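Ticket: Second gripper pair for the Kistumham bench
Project: Javier
Category: Equipment planning
Status: Open, waiting on quote

Update 1
Great news first – the hand-held pair has settled in and we'd love another one! The small-parts work is what we need it for. At present one pair is shared between two benches, and we lose most of Sunday's slot to moving cables.

Update 2
Gestwood asked what a bench needs besides the grippers. Not much: a white board over the table, a divided box with a clear lid, and a slim metal tool to pick up. Please budget 400 for boards and boxes across all 3 benches. The grippers go on their own line.

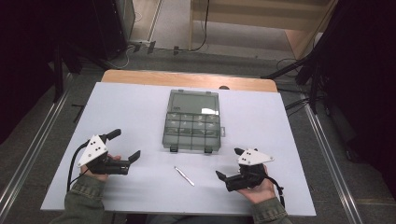
Update 3
Grindex can offer spare jaws and cables as a bundle at 600. I'd take it – a worn cable stopped us for a whole morning in January, and the bundle covers both pairs.

Update 4
Still to settle: does the delivery charge come out of the Javier budget or the general one? Quote requested again this morning. Leaving the ticket open until it arrives.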